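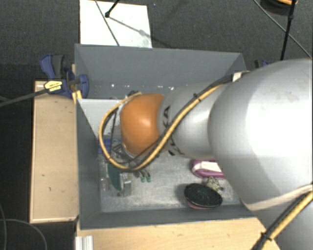 Stock Control, Handout 6
Reorder points and safety stock

A reorder point is the stock level at which a new order is placed. It has to cover the demand expected while the order is on its way, plus a reserve for weeks that don't go to plan. The reserve is called safety stock.

Reorder point = weekly demand x lead time in weeks + safety stock

Worked case: Udmont
Udmont sells 400 boxes of door hinges a week. The supplier, Tevumar, delivers in 2 weeks. Udmont holds one week's demand as safety stock.

Expected demand during lead time: 800 boxes
Safety stock: 400 boxes
Reorder point: 1,200 boxes

Note that stock on order counts towards the level. If you leave it out, you will order twice. Most of last year's lost marks in the June paper came from this.

Lead time runs from the day the need is noticed to the day the goods can be picked. Booking in and checking are part of it.

For the seminar
Rework the Udmont case with a lead time of 5 weeks, leaving safety stock unchanged. Then read the Evano case in the course pack and write down which costs rise when safety stock is doubled. Bring a calculator.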